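Care of a large wooden cutting board in a shared kitchen
Kindbridge Community Help - Kitchen and Household

Raghda Akl
16/09/2018

I coordinate the shared kitchen at a residential program and am responsible for its equipment. Among the items in daily use is a large wooden cutting board, dark brown in color, with a juice groove carved inside the edge. It is kept permanently on the countertop, as it is too heavy for several of our residents to lift safely.

Two matters require attention. First, residents disagree as to how the board should be cleaned after raw meat has been prepared on it. Some wipe it with a damp cloth, and others have proposed soaking it in the sink overnight. Second, a faint smell of onion remains in the groove even after washing. I would like to post one set of written instructions beside the sink and would be grateful for guidance on cleaning, oiling, and storage. Please note that the kitchen has a dishwasher, and I have been asked whether the board may go in it.

Tunico

The board should not be placed in the dishwasher, and it should not be soaked. Prolonged contact with hot water causes wood to swell, and boards of this size are prone to warping or splitting as they dry. A damp cloth alone is also insufficient after raw meat.

The following procedure is suitable for a shared kitchen. Scrape off any food residue and empty the groove with a paper towel. Wash both faces and all edges with hot water, dish soap, and a stiff brush, working along the groove in both directions. Rinse promptly. Dry with a clean towel and stand the board on its long edge until it is fully dry, with air reaching both sides. If only the top is washed and the underside stays flat on the counter, the two faces will dry unevenly.

For odor, sprinkle coarse salt along the groove and rub it with half a lemon. Leave it for 8 minutes, then rinse and dry as before. Baking soda mixed with a little water may be used in place of the salt.

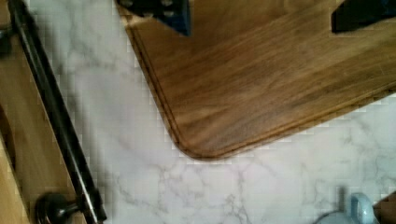
Snorradóttir adds that the countertop deserves the same attention as the board. If the surface is natural marble, lemon juice and vinegar will dull the polish wherever they run off the edge, and the salt and lemon treatment should therefore be carried out in the sink or over a folded towel. If it is a laminate or a manufactured stone with a marble pattern, the risk is smaller, but moisture held under a heavy board can still leave a mark. The board should be lifted and the counter wiped dry at the end of each day. Where lifting is difficult, this should be assigned to two people.

Regarding oil, food-grade mineral oil is the usual choice. Apply it to a completely dry board with a soft cloth, following the grain, and include the groove and the edges. Leave it overnight and wipe off the excess in the morning. In a household kitchen this is done monthly. In a kitchen with 16 or more users, every two weeks is more appropriate. Olive oil and other cooking oils should be avoided, as they turn rancid in the wood.

Darier

We use ours for bread only and have never oiled it. No problems so far. I would get a separate plastic board for the meat, then the smell and the arguments both go away - they are cheap and can be put in the dishwasher.

Raghda Akl

Thank you for these replies. The written instructions will follow the procedure given by Tunico, with the treatment for odor carried out in the sink. I have also requested two plastic boards for raw meat and poultry. I have yet to confirm with the building office whether our counter is natural stone, and until then lemon and vinegar will be kept off it.

Contact the Help Desk | Terms of Participation | © 2018 Kindbridge | Back to top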